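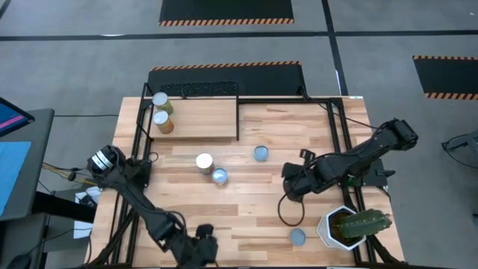
# Keeping a campaign diary in your character's voice

August 29, 2021

Every roleplaying group has one person who takes notes. In ours it was me, and for the first year the notes looked like this:

> Went to Cilleron. Fought things in cellar. Owe the baker money?? Gotier has the key.

They were accurate and useful, and no one read them, including me, which is how we came to pay the baker twice. Then I started writing them up as my character, a disgraced toll clerk called Gotier, and the others began asking where the new entry was if I was a day late. This page is how I do it. It's aimed at people playing a fantasy game round a table or online, but you could use most of it for a diary belonging to a character you made up for a story.

## What you need

- A character you've played at least twice. Before that you don't know what they sound like, whatever the four pages of backstory say.
- Rough notes from the session, as ugly as you like.
- An hour, ideally before the weekend has washed it all out of your head.
- Somewhere to put it that the rest of the group can get at.

You don't need a leather-bound book. I own a leather-bound book. It contains one and a half entries and a pressed leaf.

## Step 1: Decide who the diary is for

People don't write diaries to the air, even when they claim to. Gotier's is addressed to the Auditor of the River Tolls, who dismissed him and who he is quite sure will one day want a full account. The Auditor has never appeared in the game. I doubt she'd open the parcel.

Having her there settles a lot of questions for me. Gotier explains money in detail and skips anything to do with his feelings. He's stiffer when he has done something wrong. If he spends half a page on the price of rope, you can be fairly certain he ran away from something that afternoon.

Some other readers that have worked in our group: a younger brother, a god of small debts, the next owner of the boots, the character's own biographer (expected shortly). Janka Brabec, who plays our knight, writes hers to her horse. The horse is dead. She mentions this once, in the first entry, and carries on giving it instructions.

## Step 2: Pick a reason for writing tonight

"It is evening and I shall now record the day" gets old by the third entry. Give the character something that's bothering them at the moment they pick up the pen. They can't sleep. They've been left to mind the packs. They lost an argument on the road and have just thought of what they should have said.

Start there and let the events come in behind it. An entry of mine from April opens like this:

> I wish it noted that I was against the raft.

Everyone at the table knew what had happened to the raft, and they still read on to see how he'd tell it.

## Step 3: Choose what to leave out

A session of ours lasts four hours. A good entry takes five minutes to read. You are going to lose most of it, so lose it on purpose.

I go down my notes and put a mark next to three kinds of thing:

1. Anything we'll need to remember (names, debts, doors, promises).
2. Anything somebody laughed at.
3. Anything my character would be annoyed about.

The rest goes. Fights in particular go. I know they took up most of the evening and that your natural twenty was magnificent, but a blow-by-blow account of a fight reads like a stranger's dream. One moment from it will do. When we fought the eel-priests under the Zerden, the whole battle came down to this:

> Sir Odile struck off the head of the largest. It was a very fine blow and it has ruined my hat.

The group remembered the fight from that, and I got to keep my evening.

## Step 4: Get the voice right without going purple

Most diaries come to grief here, mine included. The temptation is to reach for *verily* and then be unable to put it down.

Old-fashioned voices come mostly from the order of the words and from what the person thinks is worth saying. You can write a perfectly good fantasy clerk using words you'd find on a bus timetable. Compare:

> Verily, the tavern was most foul, and the ale thereof was loathsome unto mine tongue.

> We were obliged to stop at the Three Weirs, where I drank the ale, it having been paid for.

The second has one slightly dusty turn in it and otherwise behaves. You know he's mean, you know he's proud, and you could read twelve pages of him without needing a lie-down.

Before you write the first entry, make a short voice card and keep it by you. Gotier's says:

- **Says too often:** "I wish it noted"
- **Never says:** sorry, please, the word "friend"
- **Notices:** prices, bad handwriting, who paid
- **Doesn't notice:** weather, beauty, that people are fond of him
- **Swears by:** the Seal and the Scales

The *doesn't notice* line is the one I'd keep if I had to bin the others. It stops you from describing every sunset because you feel a diary ought to have one.

## Step 5: Let them be wrong

Your character has only seen what they've seen, and has understood perhaps half of that. Let them misjudge people. Let them have a theory. For seven entries running Gotier was certain that the captain of the *Güneş* was a smuggler, on the grounds that she kept her books too neatly. She was a botanist. He has never formally withdrawn the accusation.

Two warnings, both learnt the slow way.

**Keep the facts straight even when the opinions are bent.** If the group uses your diary as its record, the bridge has to be on the correct side of the town. Gotier can be wrong about why the baker is angry, but the sum owed must be right. I put a plain list of facts under each entry, out of character, in small type:

> *Owed: 14 silver to the baker (PAID, do not pay again). Key: Gotier. Bridge: north side, down.*

**Be careful with other people's characters.** Yours may think the knight is a fool. The knight's player may have had a long day. I have a rule that any insult has to say more about Gotier than about the person he's insulting, and if I'm in doubt I send it over first. Tuncay Akyol once asked me to take out a line about his wizard's singing and put in a worse one he had written himself. It's still the best line in the diary and I get no credit for it.

## Step 6: Stop in the right place

Session notes end where the session ended, usually with someone looking at the clock and saying they've got work in the morning. Your entry needn't. Good places to stop:

- In the middle of a chore: "I must go. Something is in the flour."
- Just after a thing the character should have thought about harder.
- On a complaint.

Bad places to stop include any sentence in which the character wonders what tomorrow may bring. They may wonder it. They are not to write it down.

## Step 7: Read it aloud, then cut the first paragraph

Read it in the voice, alone, with the door shut if you share a house. You'll hear where you've slipped out of character and begun sounding like yourself writing an email. Then look at the opening paragraph. Mine is nearly always me clearing my throat, and the entry starts properly at the second.

## If you get stuck

**I've fallen behind.** Don't catch up. Have the character lose some pages. Ours fell in the Zerden, and Gotier has since submitted a claim for the paper.

**Nothing happened.** You went shopping for a whole session, didn't you? Write the shopping list and have the character object to each item.

**My character can't read or write.** Then they're dictating, and whoever has the pen can put remarks in brackets. We did this for one entry with the barbarian, and the scribe resigned halfway down the page.

**My character died.** Leave the last entry exactly as it was, typing errors and all. Somebody else can find the book later. If they're anything like our lot, they'll turn straight to the back to see who owed what.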